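Spent most of Thursday on the two-arm table cell at Usstead and said I'd write up what we did, so this is a thread. It's all maintenance. If you came for demos, the next lot go up in January.

Background for new followers. The cell is a pair of white arms bolted to one side of a table, two-finger grippers, black mat over the work area. It does grocery and kitchen tasks. Anwara Sivakumar runs the schedule and I look after the hardware.

The complaint was that the left gripper was letting bowls creep. It would take the rim, lift, and the bowl would slowly rotate in the fingers. Diệp Chu had logged it as job 3724 with the note "left hand drops its shoulder", which I liked as a description.

First check was grip force. We set both grippers to 50 percent for crockery and leave them there. Left one read 50 on the controller. Put the gauge between the fingers and it was well under what the right one gave at the same setting.

So the number was fine and the hand wasn't. Took the left gripper off. Four screws, one connector, keep the dowel pins somewhere you'll find them. Mine go in a jar lid.

Found two things. The finger mounting screws had backed out a bit on one side, so the fingers were meeting at the heel before the tip. And there was fine reddish dust in the slide. Chili dust, from the pantry tasks. It gets into everything.

Cleaned the slide with a dry brush and a lint-free wipe, no solvent. New grease, a very thin smear. I've seen people pack these like a trailer bearing and then wonder why the motor current goes up.

Finger screws back in with medium threadlocker and torqued to the sheet. Paint mark across each head so you can see at a glance if one has moved. The right gripper got the same treatment while the tools were out – its screws were still tight.

Re-zeroed the left gripper with the fingers closed on nothing, then again on the gauge block. The two zeros agreed. If they don't, stop and look at the finger seating before you touch any software offsets.

Next was the mat. It had shifted toward the back edge since the last calibration, and Elba Fuentealba had been correcting for it in the task file. Moved the mat back to its corner marks, took her correction out, wrote both down in the log. One without the other would have been a long afternoon for somebody.

Cables. The right arm's dark cables run along the arm near the base, and that's where they get tired. Flexed them by hand through the full range, looked for flat spots in the jacket, found none. Moved one tie further down so the loop has more room at full reach.

Then back on the grocery task. White bowl with the dried red chilies in it, left gripper on the rim, right gripper over the clear tray, and the garlic sitting just behind the tray.
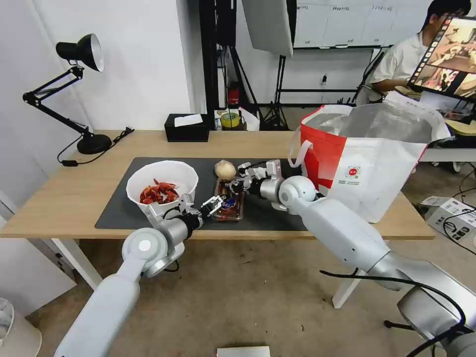

We ran it at reduced speed first and brought it up to 95 percent after lunch. I don't run at 100 on the day of a gripper rebuild. Grease needs to work its way along the slide and I want to hear it while it does.

Selorm Amissah asked why we don't fit rubber pads and be done with it. We tried them on the Nyanda table. They hold a bowl well and they also hold on to every flake of chili and garlic skin, so you end up cleaning the pads instead of the slide.

Still on my list: a proper cover for the slide (Ánh Mai is drawing one up), spare dowel pins, and a second gauge so I can stop borrowing Orkow's. Paint marks get checked weekly from now on. The torque sheet is taped inside the cabinet door, left side.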